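Open Day at the Kerr Hall: A Folding Lesson
25/06/2019

I had been promising myself a trip out to the Zillon open day ever since the invitation came, and I am so glad I finally made the drive, all 80 miles of it. The coffee was good, the parking was free, and everyone we met was happy to stop and talk (even when the talk turned to things going wrong, and a good deal of it did).

Our group was taken first to the linen area, where the towel work goes on. Zillon is teaching a folding machine called Stella, and it learns from people who do the job with a pair of hand-held grippers. You would think folding a towel was the easiest thing in the world, but try it with two stiff jaws instead of ten fingers! Our guide had worked there long enough to have stories, and the best one was about the stall last August.
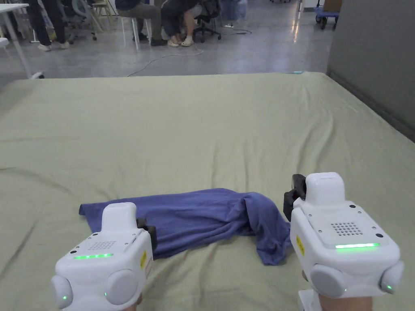 What went wrong with Stella in August?

The jaws closed on two layers of cloth at once, the machine pulled as if it held only one, and the left arm stopped with a fault and would not restart.

It took them most of a week to find the cause. The log showed 618 folds that day without a complaint, and then the same fault again and again. First they blamed the motor, then the cable, and they swapped both. In the end it came down to a setting for how hard the arm could pull, which had been raised to speed things up and never put back. I liked that our guide told us this so openly, with the bosses standing within earshot.

The safety side was the part I had really come for. When the arm stopped it kept its grip, and one of the crew reached in to free the towel by hand before the power was off. There was no injury, I'm happy to say, but it shook everybody up. The rule now is that the power goes off first, every single time, and the towel can wait.

They also went back to the people with the grippers and asked for many more tries with bunched and doubled cloth, the kind of mess a towel makes when it comes out of a basket. The new set runs to 2,688 folds, and I would not want to be the one who did them all.

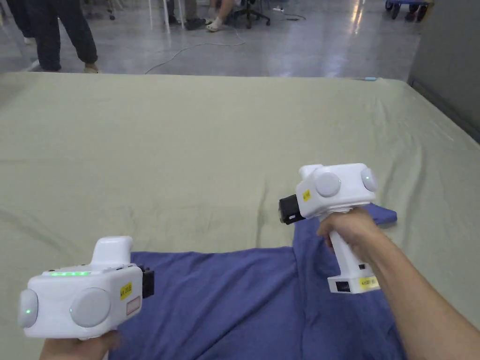 Drevo Visitor, Issue 50

After lunch we were shown the fault board by the main door, where every stoppage gets a card, however small. I read far too many of them and nearly missed the second half of the tour, a quick look at the packing line. If you go, wear comfortable shoes, bring a sweater, and leave yourself time for that board. The next open day is in August and I have already put my name down.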